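Gerlach Two-Hand Tidying Station
For shoe rooms, staff entrances and rental counters

The Gerlach station is a two-armed unit that puts footwear back on a rack or bench at floor level. It is sold to workplaces where people change shoes at the start and end of a shift. Grindthorpe has used one in its staff changing area since April. Before that, the job fell to whoever was on the late shift.

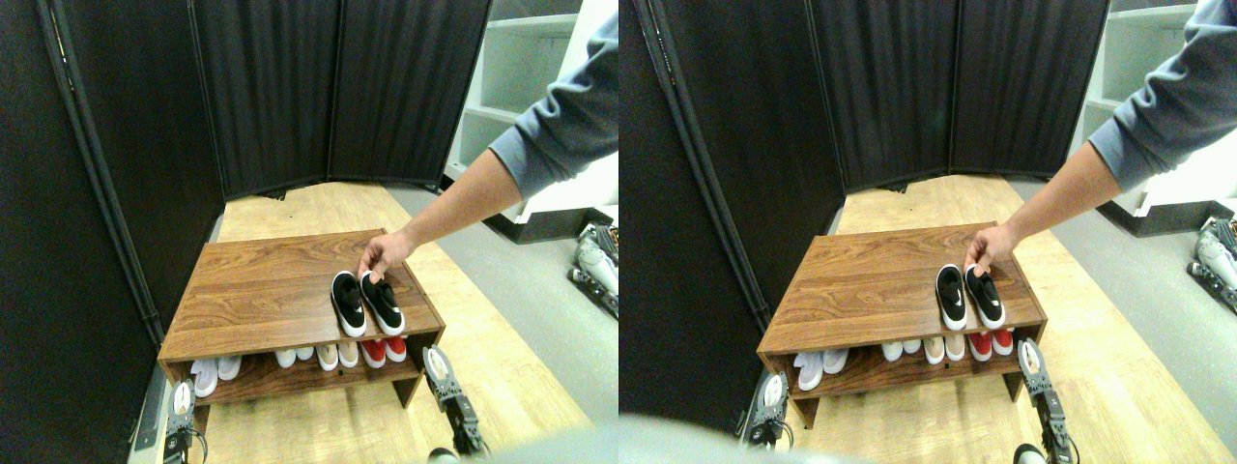
Staff keep their usual lockers and pegs. Their part of the job is to set out shoes, check the result and move anything the station has been told to leave alone. Training takes one morning. Up to 200 layouts can be stored, and a shift lead can switch between them without calling us.

A layout is a list of places, and each place takes one pair. Start with a short list and leave the top of the bench free for pairs waiting to be put away. Low, open furniture works best. A bench with a flat top and an open shelf beneath, such as the walnut-toned one with the black slip-ons on it, lets both hands come in from the front. Closed cabinets are not supported.
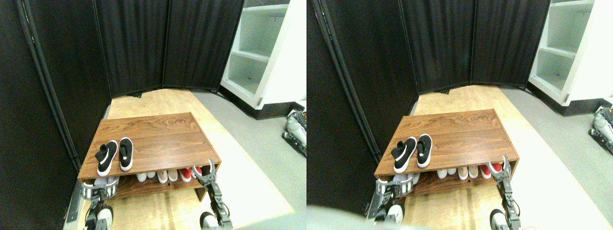 Work hours change less than buyers expect. At Grindthorpe, the late shift no longer bends down to sort shoes, but one person per shift is still named to look after the station. Folding screens can mark off the work area, as the black ones do at this bench. Allow 3 feet of clear floor in front.

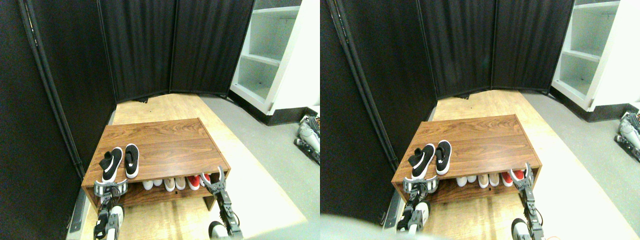
Rakiya Ezeani wrote to us that her crew at Juso liked being spared the floor work but wanted a say in which pairs went where, and that layouts should be agreed with the people whose shoes they are.

Order no. 187. Delivery and setup included.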